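# Chapter 4: Whose Work Does the Machine Do?

Most accounts of automation at work begin with a count of jobs. A firm buys equipment, a number of positions is said to be at risk, and the argument is over whether that number is too high. This chapter starts somewhere else. It asks what happens to the work that is left, who does it, and whether anyone writes it down.

Take the case we will follow through the next three sections. Sovstead packs small household goods and hygiene supplies for mail-order sellers. At its Wikton site, 83 people worked on the packing floor when management announced a project called Meloveo. The plan was to have small robot arms take over light handling: picking up soft items, setting them beside or inside cups and boxes, clearing a table for the next order. The announcement promised that staff would be "freed for higher-value tasks." It didn't name one.

Readers should be suspicious of that phrase wherever they meet it. It treats time as something a machine hands back to a worker, like change at a register. At Wikton the time went to the machine. Items had to be laid out before each run and put back after it. Cables worked loose. Somebody had to decide whether a dropped item counted as a failed attempt or as a bad setup, and write the decision on a sheet. The packers who did this were still classed as packers, and their hourly targets were adjusted only in February, well after the first tables were in use.

## 4.1 The trouble with the demonstration

Vendors and managers like to show automation at its best moment. Urquijo, the supplier that set up the Wikton trial, gave its demonstration to the site's staff in a session of 30 minutes. The arm handled one kind of item on a clear table. Packers who attended had a fair question, which was what would happen on an ordinary shift, with mixed orders and no engineer standing by. They were told that the system would improve.

Perhaps it would. But "it will improve" is a claim about the future used to settle an argument about the present, and you will see it again in nearly every case in this book. Two habits will help you deal with it.

First, ask what has been taken away from the job to make it fit the machine. A packer at Sovstead reaches across a full bench, judges by touch whether a package is damaged, and talks to the person at the next station. The trial kept the reach and dropped the rest. A result from the trial tells us something about reaching.

Second, ask who is paid for the preparation. In the project's own reports, labor on the trial tables appeared as 2 technicians. The packers who reset the items were left out, since their wages came from the floor budget. On paper, then, the machine needed very little help.

None of this shows that the arms were useless. Some packers liked the trial work, which was easier on the shoulders than a full shift at the bench. Others thought it dull, and a few worried that they were training their own replacement. A survey handed out on the floor drew 60 replies, and the answers don't line up neatly behind either management or the union. We will look at the wording of the questions in Section 4.3, because the wording did a good deal of the work.

## 4.2 Looking at the task

Before reading on, study the trial table and write down what you think the job is. Then list every step a person would have to take before the arm could begin, and every step after it stopped. Keep your list. You will compare it with the job description Sovstead issued for the same work, and the two are unlikely to match.

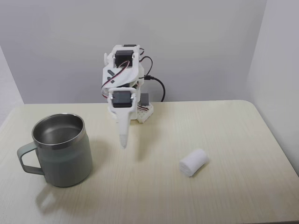
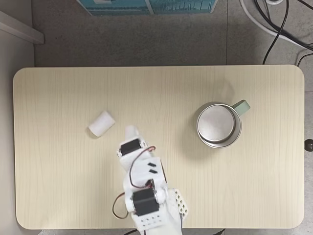 **Figures 4.1 and 4.2.** Small robot arm at a trial table with a mug and a white cylindrical item, seen from two viewpoints.

Notice how little the figures tell you about the shift, the pay, or the pace. A photograph of a machine at a table can support a hopeful story or a gloomy one equally well, and company newsletters and union leaflets have both made use of that. The evidence we need is mostly in rosters, pay records, and the accounts of the packers themselves, and we turn to the rosters first.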